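January
By Cornel Manole

Who makes the big test? And who grades it?

You sit down. You get a booklet, a pencil, a sheet with tiny circles. Somebody says begin. But where did the booklet come from? It didn't just show up in your teacher's closet.

This is about big tests, the kind lots of schools take on the same morning. Not the spelling quiz your teacher wrote last night. I'm going to use one called the Clelereo, a reading and math test that fourth and fifth graders take in Sullham and the towns near it. Other big tests work a lot like it. Some are different. Ask your teacher which kind you take.

Step one: the plan

Before anybody writes a question, there's a plan. Grown-ups call it a blueprint, same word as the drawing for a house. The blueprint says how many questions go on the test and what each one is for. A few on fractions. A few on finding the main idea. A couple on reading a graph.

Why bother? Think about a test with nothing but fractions on it. A kid who is great at shapes and measuring never gets to show it. A kid who had the flu during fraction month is sunk. The plan spreads things out so there's some of everything you were taught.

The plan also says how hard. Some easy ones, some medium, some hard. The easy ones mostly go near the front, to get you warmed up. So if question one feels simple, good. It's supposed to.

Step two: writing the questions

The writers are mostly teachers, or people who used to be teachers. For the Clelereo there are 21 of them. They each get a piece of the plan and go off and write. One question can take a whole afternoon. Really! The question itself is short, but every word gets poked at.

Is there a word in it a ten year old might not know? Is it a math question that's secretly a reading question? Does it talk about skiing, when some kids have never seen snow? Does it have two right answers by accident?

That last one happens more than you'd think. And when it does, the question goes in the trash, or back to the writer with red marks all over it.
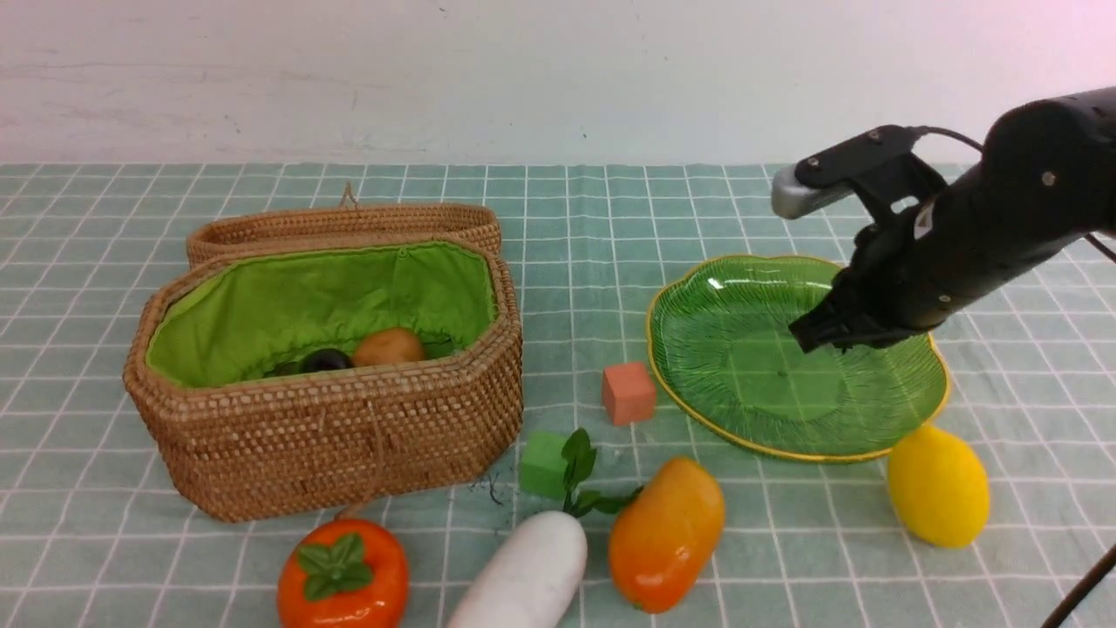

Questions that go with a picture are extra tricky to write. The writer knows what they meant, so it looks easy to them. Then a kid looks and sees something else. Take the basket with the green lining and the lid flipped open. Suppose the writer asks for the name of the dark purple thing inside. Well, one kid says plum. Another kid says small eggplant. The one next to it could be a potato, or an apricot. Who's wrong? You can't really say. So a careful writer asks something different, like which one is darker, and then everybody is looking for the same thing.

The wrong answers matter too. On a multiple choice test somebody has to make those up, and they can't be silly. If the question is 6 times 7 and one of the choices is "a hippo," that's not helping anyone. Good wrong answers come from real mistakes. Like 13, for the kid who added when they should have multiplied. Then when the results come back, the teacher can look at the wrong answers and see what got mixed up.

Step three: people argue about it

Next comes the review. A different group of people reads every question. They haven't seen them before, that's the point. They try to answer them with no help, then they get together in a room and argue. Politely. Mostly.

They look for mistakes and for things that aren't fair. Say there's a story about a family, and every family in every story has a big house and a boat. Somebody will bring that up. Or a question needs you to know the rules of baseball. Plenty of kids don't. Out it goes, or it gets fixed so the rules are right there on the page.

They also check how it looks. Is the print big enough? Does a graph still make sense if you can't tell red from green? Some kids will take the test in braille or have it read out loud, so every question has to work that way too. A picture of a triangle has to be turned into words or bumps, and it still has to be the same question.

Step four: the tryout

You may have already helped with this part and never known it.

New questions need a tryout, same as a play or a soccer team. So a few new ones get slipped into a real test. On the Clelereo it's four. They look exactly like all the others. They don't count for your score at all, and you can't tell which ones they are. (Don't spend time guessing. Just do them all.)

Afterward people look at what happened. If almost everyone missed it, maybe it's confusing. If the kids who did great on everything else all missed that one, something is definately wrong with the question and not the kids. If every single kid got it, it might still be okay as a warm up.
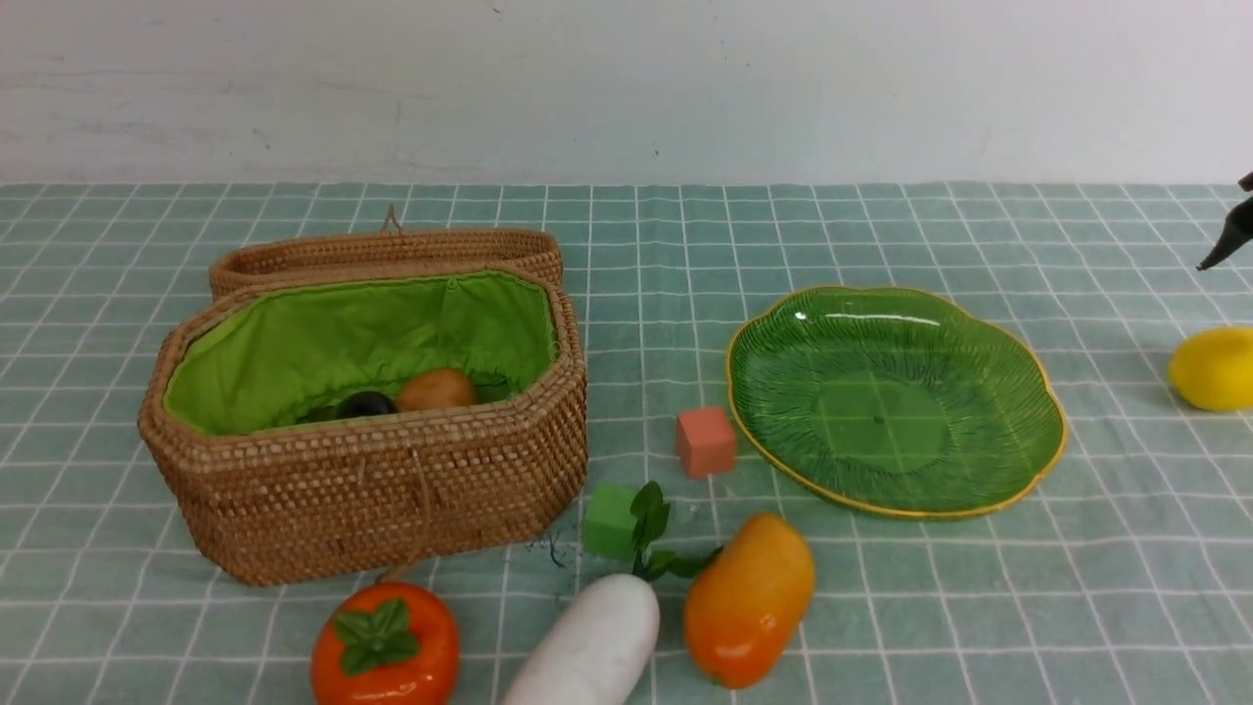
An open eight-sided wicker basket, with a gathered green lining.

Step five: printing and locking up

The good questions get put together into a booklet. For the Clelereo a print shop named Plendetis does the printing. The booklets get wrapped in plastic, packed in boxes, and the boxes go to the schools. Then they sit in a locked room. Your principal has the key.

It sounds like spy stuff, but there's a plain reason. If one kid sees the questions early, that kid's score doesn't tell you anything. And it isn't fair to the kid at the next desk who didn't see them.

There's more than one version, too. Form A and Form B. Same plan, same kinds of questions, different order or different numbers. So peeking at your neighbor's paper doesn't work very well, their number three might be your number nine.

Some schools take it on computers now. No boxes. But there's still a lock, it's just a password.

Step six: test morning

You know this bit. Desks apart, quiet, pencils. The teacher reads directions from a script and isn't allowed to change the words. So if your teacher suddenly sounds like a robot voice on the phone, that's why. They also can't help you with an answer, even if you make the saddest face in the world. They're not being mean. Every teacher in every room has to do it the same way.

What you can ask for: a new pencil, a tissue, to hear the directions again. Raise your hand.

Step seven: grading

Two kinds here.

The circles get read by a machine called a scanner. It shines light on the sheet and looks for dark spots. Dark spot in the right place, one point. The scanner is very fast and not smart at all. If you fill in two circles for one question it doesn't know which one you meant. If you erase badly, it may see a smudge and think its an answer. So erase all the way — that's the whole secret.

The writing part gets read by people. At the Saavedra center, where the Clelereo essays go, there are 29 readers at long tables. They don't know your name or your school. They've got a list called a rubric that says what a top score looks like, what a middle score looks like, and so on. Before they start, they all practice on the same essays until they mostly agree.

Then two people read yours. They don't see each other's score. If they match, done. If they're far apart, a third reader takes a look and settles it.

Do they care about messy handwriting? They're told not to. But they do have to be able to read it. So, you know. Try.

Then what?

The scores go to your school, and a letter comes home. It takes weeks. The letter usually has a number and a graph and a lot of small print. Read it with a grown-up if you want to.

One score is one morning. Perhaps you slept badly. Perhaps the story was about whales and you happen to know everything about whales. Your teacher has seen you all year, and the test people saw you for a couple hours, so teachers use the score along with everything else they know.

Words to know

Blueprint — the plan for a test, before there are any questions.
Form — one version of a test.
Rubric — the list that tells readers how to score writing.
Scanner — the machine that reads the circles.
Tryout question — a new question being checked. Doesn't count.

Try it yourself

Write one question about something your class learned this month. Just one. Make up three wrong answers that come from real mistakes. Give it to a friend and don't explain anything. If they ask "wait, what do you mean?" go fix it and find another friend, because the first one has already seen it.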